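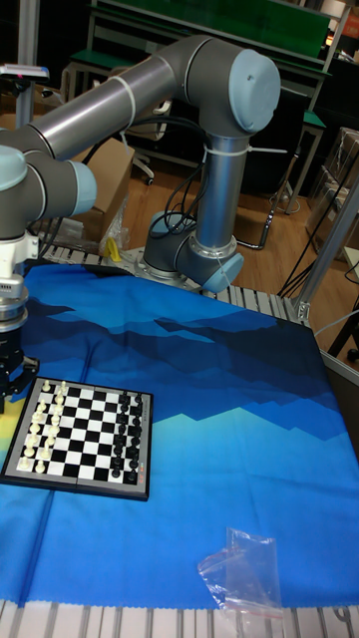 Precious Mokgethi had told us before we went that the price of the arm was the easy part, and that we should come home with the price of everything else. She repeated it on the phone the evening before, and it went at the top of my notes for the visit to Orolcombe.

I went with Hélder Seixas. We had the morning with the people who run the robot benches, and an hour after lunch with the person who does their ordering. The question we took with us was whether Guthrie should buy one arm next year, two, or none, and what the line in the budget ought to look like.

## What they have

The bench we spent most time at has a single collaborative arm on a frame of aluminium extrusion, with a black gripper on the end of it. The work there is a chess set. It's a folding magnetic board, laid on a blue cloth, and the task is picking up pieces and putting them down on the right squares. Hélder asked why chess. The reply was that the pieces are small, come in several heights, cost next to nothing to replace and are understood by every visitor who walks in. They also said that a gripper that can manage a pawn without knocking over its neighbour will manage most of the small parts we have in mind. I'd want to test that with our own parts before I believed it.

The extrusion frame is worth copying. They built the first one themselves and bought the second from Plindia as a kit. The kit cost more and went together in a day. The home-made one took two people most of a week, and they had to order brackets twice. If we count our own hours, the kit wins.

## Costs we hadn't got on our list

Our draft budget had the arm, the gripper and a table. The person who does the ordering went through it with us line by line and added the following:

- spare gripper fingers, ordered with the gripper
- cable ties, clips and sleeving, bought by the box
- a second emergency stop
- storage boxes with lids
- a service visit each year
- training for 2 people, so that one can be off sick
- delivery and lifting, quoted separately by most suppliers

None of these is large except training and the service visit. Her advice was to set aside 20 per cent of the hardware price for the first year and to expect to spend all of it. Ours had 5.

Cabling came up more than anything else. The cable to the gripper has to move with the arm, and it wears where it bends. They hold theirs on with ordinary cable ties and check them when they change a task. A proper dress pack was quoted to them and they turned it down on price. The ordering side was happy with that decision, the bench side less so — I heard both views within ten minutes of each other.

## Lead times

Their last arm took 93 days from order to delivery. They ordered in June and had planned the work for the end of the summer, so the bench stood ready with nothing on it. The gripper came from a different supplier, Fiva, and arrived well before the arm did. Its warranty started on delivery, so part of it ran out in the box. We should ask for a later delivery date on anything that isn't the arm itself.

Hélder asked about buying second-hand. They had looked at it and been put off by the software licence, which in the case they looked at didn't pass to the new owner. He thinks it's still worth one enquiry. I agree, as long as it doesn't hold up the quotes for new.

## One or two

I had gone expecting to recommend two. With one arm, they told us, there is a queue for it from the first month, and people start to work odd hours. With two, you need two tables, twice the floor, and somebody whose job it is to look after them. They went to two before they had that person and wouldn't do it that way again.

My suggestion is one arm for next year, on a Plindia frame, with the table bought long enough to take a second arm later. Hélder would rather wait and buy both together for the discount. We didn't settle it on the train.

## To do

- Hélder to get quotes for the frame and to ask about the licence on used arms.
- I'll redo the budget sheet with the extra lines and send it to Precious.
- Measure the doorway to the back workshop. The crate for the arm is wider than I had assumed.

Written up 2018-11-17.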